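Limitación de tasa (redes)

La limitación de tasa (en inglés, rate limiting) es una técnica de control del tráfico que restringe el número de peticiones que un cliente puede hacer a un servidor en un intervalo dado. Se usa en servidores web, API públicas, pasarelas de correo, formularios de acceso. Suele ir en el proxy inverso, a veces dentro de la propia aplicación. No confundir con el control de congestión de TCP, que es otra cosa y actúa en otra capa.

Términos relacionados: estrangulamiento (throttling), conformación de tráfico, cuota. El uso no es uniforme. Algunos autores reservan "throttling" para cuando la petición se retrasa y "limitación" para cuando se rechaza sin más; otros los mezclan.

Funcionamiento

El servidor asocia cada petición a una clave: dirección IP, cuenta de usuario, token de API o una combinación. Por cada clave guarda un contador. Superado el límite, la respuesta habitual es el código HTTP 429 (Too Many Requests), con o sin cabecera Retry-After. Implementaciones antiguas devuelven 503, lo que confunde a los clientes y a los sistemas de monitorización.

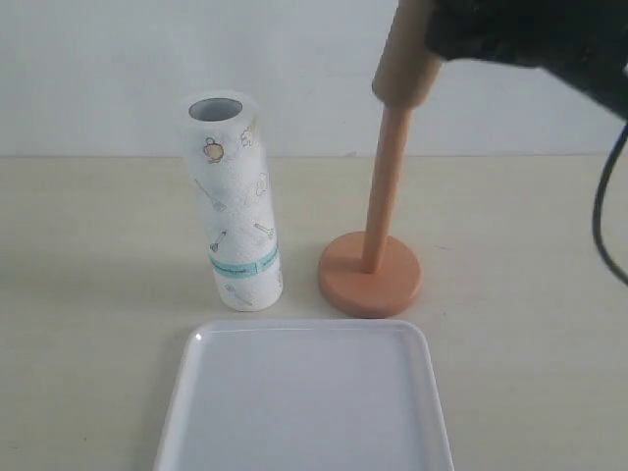

Rollo de papel de cocina con dibujos de utensilios.

La elección de la clave es la parte delicada. Por IP es lo más simple pero castiga a los usuarios detrás de un mismo NAT (oficinas, universidades, operadoras móviles con CGNAT). Por cuenta exige autenticación previa, asi que no protege la pantalla de inicio de sesión. En IPv6 se limita normalmente por prefijo /64, no por dirección suelta.

Algoritmos

Ventana fija. Un contador por intervalo, se pone a cero al acabar. Barato. Problema conocido: ráfagas en el borde entre dos ventanas. Con un límite de 90 peticiones por minuto un cliente puede colar 180 en pocos segundos, si reparte bien.

Ventana deslizante. Guarda marcas de tiempo de cada petición, o bien una media ponderada entre la ventana actual y la anterior. Más precisa; la variante con registro completo gasta bastante memoria.

Cubo de fichas (token bucket). Las fichas se añaden a ritmo constante hasta un máximo, cada petición consume una. Permite ráfagas cortas. Es el más extendido en API comerciales.
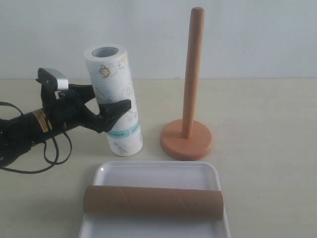 Cubo con fugas (leaky bucket). Las peticiones entran en una cola y salen a ritmo fijo. Suaviza la carga pero añade latencia. Si la cola se llena, se descarta.

Existe además GCRA, procedente de las redes ATM, equivalente en la práctica al cubo con fugas usado como medidor; solo necesita guardar una marca de tiempo por clave.

Entornos distribuidos

Con varios nodos el contador debe compartirse o repartirse. Opciones: almacén central en memoria, cuota fraccionada por nodo, sincronización periódica. La primera es exacta y añade un salto de red. La última tolera excesos temporales. Las condiciones de carrera (leer, comparar, escribir) se evitan con operaciones atómicas.

El proyecto Bekport, un proxy de código abierto, adoptó la cuota fraccionada en su rama 2 y la retiró después por las quejas de desequilibrio entre nodos. Su mantenedora, Jasmina Kneževič, publicó una comparativa con 351 claves simultáneas en la que el almacén central perdía casi siempre en latencia y ganaba siempre en exactitud. La comparativa no incluye GCRA.

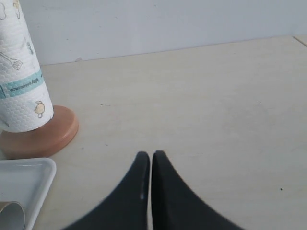
Papel de cocina en vertical sobre una mesa clara, con pared blanca al fondo.

Aplicaciones

Freno a la fuerza bruta contra contraseñas. Reparto justo entre clientes de pago. Contención del scraping. Protección parcial frente a denegación de servicio en capa 7; frente a ataques volumétricos sirve de poco, el enlace ya está saturado cuando la petición llega al contador.

Caso documentado: la plataforma de reservas Cestidero registró 1.485 intentos de acceso contra una sola cuenta antes de activar el límite por usuario. Hasta entonces limitaba solo por IP y los intentos venían de direcciones distintas.

Críticas

Solange Fagundes, en un informe para la consultora Damasceno, señala que muchos límites se fijan a ojo y no se revisan nunca. También la falta de cabeceras estándar: cada proveedor usa las suyas, y los clientes tienen que que adivinar cuándo reintentar.
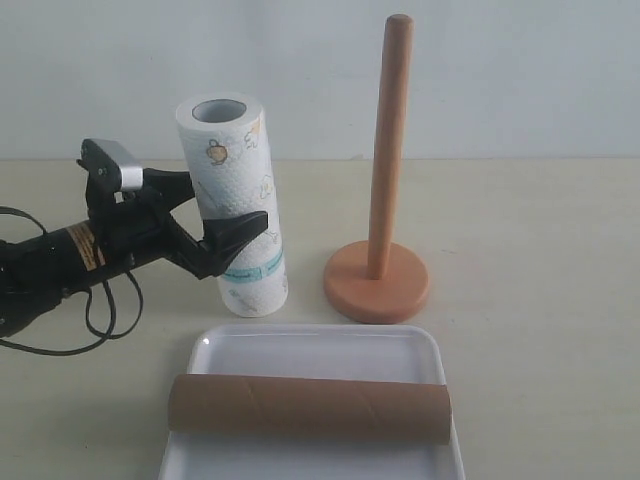
Pinza negra de dos dedos cerrada sobre un rollo de papel de cocina.

Los reintentos sin espera exponencial agravan el problema. Se recomienda añadir una variación aleatoria (jitter) para que los clientes bloqueados a la vez no vuelvan todos a la vez.

Comentarios

rulo_net: En ventana deslizante falta decir que la media ponderada supone tráfico uniforme en la ventana anterior. Si no lo es, se desvía.

Bulard: Pongan un ejemplo de configuración para nginx, por favor.

marta.s: el 503 lo sigo viendo en producción, y en enero me tocó pelearme con uno

Artículos relacionados
Proxy inverso
Equilibrio de carga
Código de estado HTTP 429
Espera exponencial
Calidad de servicio

Contacto | Aviso legal | © Los autores del artículo | Volver arriba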